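The Nyitrai Bamboo Sleeping Mat

Summer nights in an upstairs bedroom can be rough, and if you have ever flipped your pillow over six times before midnight you already know why people all over the world sleep on bamboo. The Nyitrai is our favorite mat in the whole shop. We carried two others before it, and once this one came in we stopped reordering them.

A bamboo mat goes right on top of your mattress, over the fitted sheet or in place of it. Foam and thick quilted toppers hold on to body heat. Bamboo slats have a smooth, hard face and small gaps between them, so you get a cool surface and a little air moving underneath you. It won't replace an air conditioner on the worst night of July, but a lot of our customers run theirs much less, and a few have gone back to an open window and a fan.

How it's made

Ferenc Szekeres started making mats after a trip where he slept on one for two weeks and came home annoyed with his own bed. He and Imre Hajdu now run the Nyitrai workshop together. Imre cuts and sands, Ferenc does the stringing, and they both argue about thread (they went through 14 kinds before settling on the one they use now!). The slats are cut from the outer part of the cane, which is the toughest part and the part that feels coolest on skin. Every edge is rounded and then sanded again by hand, and you can run a bare forearm over the finished mat in either direction without it catching.

The slats are drilled and strung on cord, so the mat bends with your mattress when you roll over. The bigger sizes are made with a fold line, so they double over for storage and go into a closet without a fight.

The feel

It's firmer than a sheet, no question. Most people need two or three nights to get used to it. Side sleepers sometimes lay a thin cotton sheet over the top at first, and plenty of them keep the sheet there for good - you still get most of the cooling. If you sleep on your back you will probably love it the first night.

One small thing we really like is the sound. There's a soft, dry click when you sit down on the edge, and then it goes quiet.

Sizes and options

Twin, full, queen and king, plus a crib-to-toddler size that is made to order. Measure the top of your mattress before you pick. The mat should sit flat and stop just short of the edges, since bamboo that hangs over a corner will take a bend and keep it.

Finish: natural or toasted. Toasted is darker and has a faint smell, a bit like tea, for the first week or so. Natural has almost no smell at all.

Thickness: 6 mm for standard slats. The Edano version uses narrower slats and follows the curve of a soft mattress better. Get the Edano if your bed has a pillow top.

Corner straps: included with every size. They are elastic and slip under the corners of the mattress.

Care

Before first use, wipe both sides with a damp cloth and let the mat air out in the shade for an afternoon. After that, a quick wipe once a week is plenty. Use plain warm water, or water with a spoonful of white vinegar if the mat has picked up any smell. Never soak it, never put it in a washing machine, and keep it out of strong sun, which dries out the cane and can make it split.

At the end of the season, make sure it is dry all the way through, fold it along the seam and store it in a cotton bag. The Stunumard storage bag fits every size up to queen. Skip plastic bags, even for a month or two. Bamboo likes to breathe, and a sealed bag is where mildew starts.

If a cord ever breaks, don't throw the mat out! Send us the size and we'll mail you a repair kit with cord, a long blunt needle and a sheet of instructions. The fix takes 9 minutes if you're handy and maybe a whole movie if you aren't.

Shipping

Mats ship folded in a flat carton. The king carton is 42 inches long and awkward to carry alone, so have a second person around if you live up a flight of stairs. Orders placed before noon go out the same day from our Maslow warehouse. We start running low on queens in May, every single year, and the next batch takes a while to reach us.

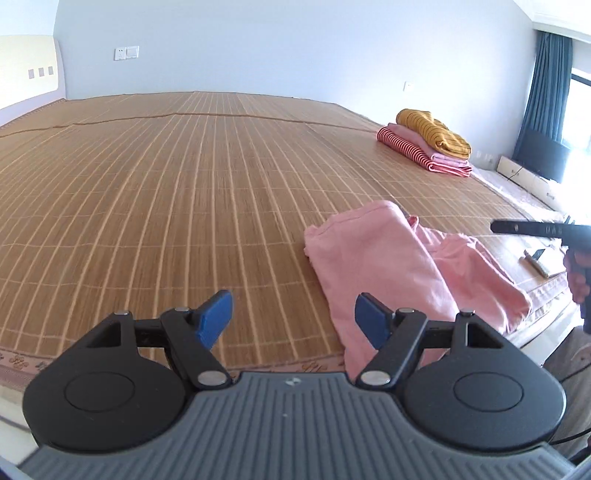
Give a new mat a couple of nights before you decide on the thin sheet question, and write to us if you're stuck between the standard and the Edano. Tell us what mattress you have and how you sleep, and we'll happily talk mats with you for as long as you like.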